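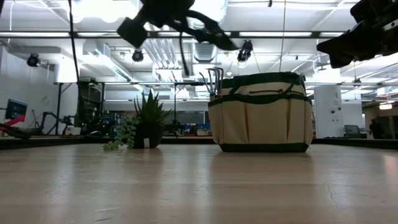 Cleaning and packing a hand tool bag

Feb 17, 2021
By Lorna Belmonte

Search this site Go

Small hand tools usually wear out from storage and not from use. Soil left on a tine holds moisture against the steel, and a closed fabric bag keeps it there. The procedure below covers a short kit: cultivator, hand fork, pruning shears, gloves and a canvas bag with outer pockets. It can be done on any flat indoor surface and takes 30 minutes, excluding drying time.

What you need

A stiff nylon brush
Wire wool, fine grade
Two dry cloths
Raw linseed oil for wood
Light machine oil for metal
A sharpening stone or small diamond file
Warm water and washing-up liquid

Cover the surface with newspaper before any oil is opened. Linseed oil marks bare timber, and a table finish that is already cracked will let it through to the wood.

1. Empty the bag

Take everything out, including the contents of the outer pockets. Turn the bag upside down outdoors and tap the base. Brush along the stitching of each pocket from the bottom upwards. Grit collects in the lower seam and will cut the thread over time.

Lay the tools out singly with the handles clear of one another. Move any houseplants to the back of the table. Trailing plants such as string of pearls shed beads at the slightest knock, so lift the pot instead of sliding it.

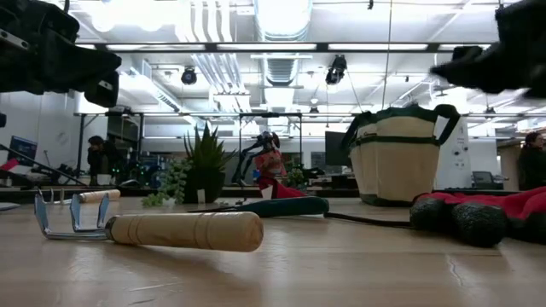 Cultivator with its prongs turned up, gloves and canvas bag behind.

2. Clean the metal

Brush off dry soil first. Wash the heads in warm soapy water, keeping the wooden handles out of it. Water that gets into the socket will swell the wood, which then shrinks back and leaves the head loose. Dry at once with a cloth.

Remove surface rust with wire wool, working along the prong towards the tip. Deep pitting need not be removed. Wipe on a thin film of machine oil and take off the excess with the second cloth.

Check the joint between head and handle. Hold the head still and twist the handle. If it moves, tighten the fixing or replace the pin before going further. Epoxy is an acceptable repair on a light cultivator but does not last on a fork used for levering.

3. Treat the handles

Unpainted wood: rub down lightly with 120 grit paper where the grain has lifted, wipe clean, then apply linseed oil sparingly. Leave for 15 minutes and wipe again. Repeat the following day if the wood still looks dull.

Painted or coated handles: wash and dry only. Oil will sit on the coating and make it slippery.

Cloths used with linseed oil can heat up and catch fire when bundled. Spread them flat outdoors until stiff, then put them in the bin.

4. Service the shears

Open the blades fully and wipe off sap with a cloth dampened with methylated spirit. Sharpen the bevelled side only, holding the stone at the existing angle and drawing it from pivot to tip. Six strokes are enough for a blade in regular use. Make one flat pass on the reverse side to remove the burr.

Put a drop of machine oil on the pivot and work the handles several times. Close the blades and fasten the catch, if there is one, before the shears are set aside. Where two pairs are kept, clean both in the same session and finish one completely before opening the other, as the parts are easily mixed up when dismantled.

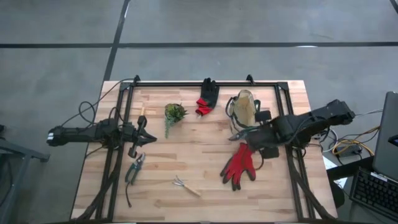 5. Wash the gloves

Rubber-coated gloves with fabric backs can be washed by hand at 30 degrees. Put them on, wash as if washing the hands, and rinse under the tap. Do not wring them. The coating separates from the fabric at the base of the fingers first, and wringing speeds this up.

Dry them flat, away from radiators, coated side down for the first half of the drying time and then turned over. Discard a glove once the coating has split.

6. Repack

Wait until everything is fully dry. Place the heavier tools in the centre of the bag. A cultivator may stand head up if the prongs clear the rim, which keeps the points off the canvas base. Shears go in closed, blades down, in a pocket deep enough to cover them. Gloves go in last, on top.

Hang the bag by its handles or stand it on a shelf. Do not leave it on a concrete floor over winter.

Repeat the full procedure at the end of the season and once in July. Between those dates, brushing and drying after each use is sufficient.

This site uses cookies to remember your settings. Accept Manage cookies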